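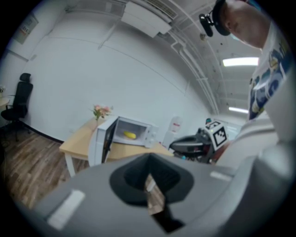
Last updated: June 15, 2026

Keeping a Game Corner Clean, Cool and Quiet: Tips for Consoles, Controllers and PCs

If you play most evenings, as we do in our house, your gear picks up a surprising amount of grime, and I let ours go for far too long before I got into any kind of routine. These are the habits that stuck. None of them takes special skill, and most of them you can do while a big patch downloads (and goodness knows we get plenty of time for that).

Sticky buttons and grubby grips

Start with the controller turned off and unplugged. Dampen a soft cloth with a little isopropyl alcohol, never so much that it drips, and wipe the grips first so you aren't spreading hand grease onto the buttons. For the seam where the two halves of the shell meet, run a wooden toothpick along it slowly and wipe the tip as you go. You'll be horrified by the first pass, and the second is much better!

For a sticky face button, dip a cotton swab in alcohol, squeeze it nearly dry, and work it around the rim while pressing the button in and out. I do this 51 times, a silly number I settled on years ago during a loading screen, and it has freed every button except one that had met a can of orange soda. That one needed the shell opened up. If you do open a controller, put the screws into an egg carton in the order they came out. Rekton pads, at least the older ones like mine, have one screw hidden under the label on the back, and I nearly cracked the shell before I found it.

Dust in the fans

Shut the machine down fully and let it cool before you start. With a desktop, carry it outside or out to the garage if you can. Hold each fan still with a finger or a pencil while you blow canned air through it in short bursts, keeping the can upright. With a console, stick to the outside vents unless you're comfortable opening it, and use a soft brush and a vacuum hose held an inch or so back.

I do ours every April and again when the heating comes on in the fall. If you have a shedding dog, you'll want to go more often. My Orura case has a mesh filter at the bottom that slides out from the rear, and I rinse it in the sink and leave it overnight on a towel. Don't be tempted to put it back damp.

Taming the cables

Take everything out and begin again. I know, I know, but I have tried tidying around an existing tangle and it only makes a neater tangle. Label both ends of each cable with masking tape and a fine marker. Hook-and-loop strips are better than zip ties here, because sooner or later you'll want to swap something. I bought a roll of 1,000 precut Plivico strips and will be leaving them to somebody in my will.

Leave 5 inches of slack behind anything you pull forward, and keep the power strip off the carpet. A shallow shelf screwed to the back leg of the desk does nicely.

Headsets and ear pads

Fabric pads usually come off with a gentle twist or a pull, though check the manual for yours first. Wash them by hand in lukewarm water with a drop of dish soap, press them in a towel, and let them air dry for a full day. Leatherette pads should only be wiped. When they begin to flake, replace them. I got a pair of Soylu pads for my old headset and it felt like new again, or near enough that I stopped shopping for another one.

Storing boxed games and discs

Stand the cases upright like books, away from the window and the radiator. Wipe discs straight out from the center to the edge with a microfiber cloth, never around in circles. My own collection is up to 462, which is frankly too many, and a plain list taped inside the cupboard door has saved me from buying the same racing game a third time.

Loose cartridges do well in a fishing tackle box with the dividers moved to fit. Toss in a packet or two of silica gel from a shoebox, and swap them out when you do the fans.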